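Matness Neighborhood Association
Minutes of the General Meeting, 1 February 2024
Held in the upstairs room, Bikel Street Library

Chair: Lucian Ciobanu
Minutes taken by the secretary

1. Opening

The chair opened the meeting at 7:05 p.m. A quorum was present. Apologies were received from the representatives of Moldovan Court and from the member for the lower end of Bikel Street.

2. Minutes of the previous meeting

Accepted with one correction. Under item 6, "Moldovan Lane" should read "Moldovan Court." The secretary will file the corrected copy.

3. Matters arising

Streetlight at the Bikel Street steps. The city has replaced the bulb but not the cracked cover. The ticket was closed before the cover was done. The secretary will open a new ticket and send the number to anyone who asks for it.

Drain outside 602 Bikel Street. Leaves were cleared by the city in the fall. Water still stands at the curb after heavy rain. The resident at 602 has taken to putting out sandbags. The chair will write to Public Works and ask for the pipe to be inspected with a camera before spring.

Noise from the loading dock behind the Zellero building. The building manager replied by email. Deliveries will not start before 6:30 a.m. Two members said they had heard trucks earlier than that since the reply came. They were asked to note the times and pass them to the secretary.

4. Money

The balance stands at almost $3000. Since the last meeting the association has paid for the insurance renewal and for printing the winter newsletter. Dues are coming in slower than last year. A reminder will go in the next newsletter, and the dues envelope will be left at the library desk again.

A member asked whether dues could be paid online. The chair said the fee charged by the payment service had been looked at last year and was thought too high for small amounts. It was agreed to look at it again before June.

5. Community garden

There are 24 plots. All but three are spoken for. Plot holders from last year have until the end of the month to confirm. After that, plots go to the waiting list in the order names were received.

The hose at the north tap leaks at the connector and needs a new washer. The gate latch sticks in cold weather. Members were asked to lift the gate while closing it and not to tie it shut with wire, as somebody cut a hand on it in the fall.

There was a long discussion about the compost bins. The left bin is full of material that will not break down, mostly corn stalks and woody trimmings. One proposal was to rent a chipper for a day. Another was to haul the material to the city yard. A vote was taken and hauling was preferred. A member with a pickup will do it on the first dry weekend in March.

Motion: to spend up to $600 on soil, lumber for two replacement beds, and the hose repair. Moved, seconded, and carried. No votes against.

The lumber is to be untreated. Cedar was preferred, but the price will decide.

6. Crosswalk at the school

The city traffic office has agreed to do a count at the corner of Bikel and Matness Avenue. No date has been given. The association had asked for the count to be done while school is in session and during morning drop-off. The letter back did not say yes or no to this. The chair will call.

Several parents spoke. Cars turning right from the avenue do not stop for children who are already in the crosswalk. A painted stop line farther back was suggested. Another member would like to see the parking space closest to the corner taken out so that drivers can see the curb. The owner of the corner shop is against losing the space. It was agreed to wait for the count before asking for either one.

7. Library hours

The branch is to lose its evening hours on two nights a week under the draft city budget. The association uses the upstairs room on one of those nights. So do the English class and the homework group. A letter opposing the cut was read aloud and approved with small changes. Members were urged to write their own letters too, and to keep them short.
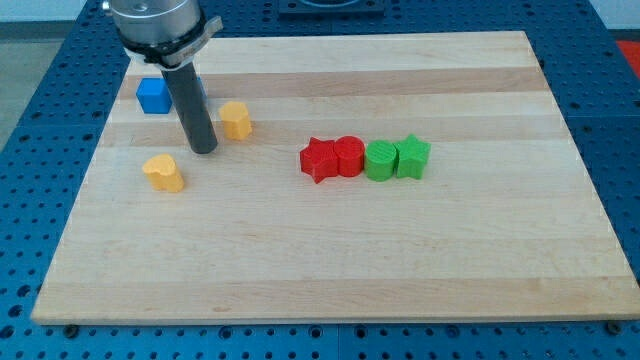
Lucian Ciobanu asked that the letter mention the homework group first, as council members hear plenty from associations and very little from families. He also thought the second paragraph ran too long and offered to trim it. Both changes were accepted. The letter goes out by the end of next week.

If the cut goes through, the meeting will need another room. The church hall charges by the hour. The school cafeteria is free but must be booked a full term ahead. The secretary will ask both for their terms in writing.

8. Summer block party

To be held in June, with the date set at the next meeting. The street closure permit takes six weeks. Tables can be borrowed from Moldovan Court again if they are returned the same evening. Last year two came back the following day and there was a complaint.

9. Other business

A gray tabby has been hanging around the garden shed. It has no collar. Anyone who knows the owner should contact the secretary.

Snow shoveling: residents were reminded that corner lots must clear both sidewalks.

10. Close

The meeting closed at 8:50 p.m. The next meeting will be held in the same room unless members are told otherwise.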